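La holgura

Rajitha Weerasinghe llegó al banco de Roltis antes que los demás y encontró el brazo parado a media altura.
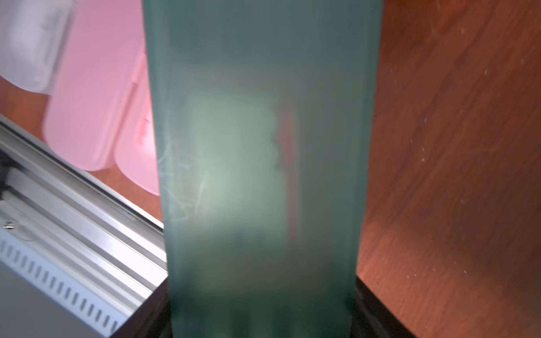
En la pantalla había quedado el aviso 722, error de posición en la muñeca. Lo apuntó en el cuaderno, debajo de los otros, y cortó la corriente.

Zohreh Moradi entró con el abrigo puesto.

—¿Otra vez?

—Otra vez. Pero ahora se ha parado antes de cerrar la pinza.

Zohreh dejó el abrigo en la silla y movió la muñeca con la mano. Cedió un poco hacia la izquierda y volvió. Lo hizo dos veces más, con el oído pegado a la carcasa.

—No es el sensor —dijo—. Es la correa.

Llevaban desde el verano cambiando sensores. Quentin Besson había pedido tres a Trosel y los tres habían dado el mismo fallo. Rajitha buscó la llave de cuatro milímetros, quitó la tapa y puso los tornillos en un platillo, en el orden en que salían. La correa tenía los dientes gastados en un tramo corto, el que trabajaba cuando la pinza bajaba a recoger.

—¿Cuántos ciclos lleva?

—1.661 desde la última revisión.

—Son pocos.

—Estaba demasiado tensa. La monté yo.

Zohreh no contestó. Fue al armario y volvió con una correa nueva, todavía en su bolsa. La colocaron entre los dos: ella sujetaba la polea y él corría el motor en las ranuras hasta que la correa cedió lo justo al apretarla con el pulgar. Después cerraron la tapa, dieron corriente y llevaron el brazo a su origen. La cámara de la muñeca había quedado girada unos grados y hubo que calibrarla de nuevo. Tardaron hasta el mediodía.

Rajitha lanzó ocho ciclos seguidos, despacio. El brazo bajó, cerró, subió y soltó. No salió ningún aviso.

—Escríbelo —dijo Zohreh—. Lo de la tensión también.

Él abrió el cuaderno y escribió la fecha, la pieza y su nombre. Luego fue a pedirle a Quentin que anulara el cuarto sensor.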